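Subject: Re: [witska-parents] Second chickenpox shot — who's doing it?
Date: 28/02/2022

> Our pediatrician's office says they're out of the chickenpox
> vaccine until further notice. Is anyone else hearing that, or
> should I be calling around? My youngest is due for her second
> dose and the school form has to be in soon.

We ran into the same thing! Our regular office told us to wait, so I called the Henito clinic on a whim and they had plenty. I was on hold for 18 minutes (bring a snack) but they got both of my kids in within the week. No charge with our plan, though I'd check yours first.

One thing I messed up — they want the paper record of the first dose, and mine was in a box from the move back in October. The school sent me a copy the same day I asked, so try them if yours is missing too.

My son had a sore arm for a day and my daughter had about 14 spots near the shot, all gone by the weekend. The nurse said to call if she ran a fever, but she never did. 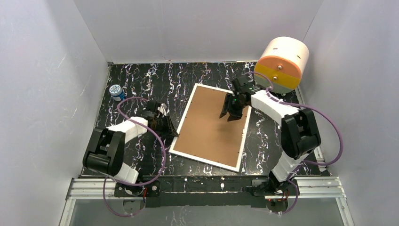

Palaniappan

And the school office told me they'll take the form late if you show them an appointment card, so don't panic yet. Let us know how you make out!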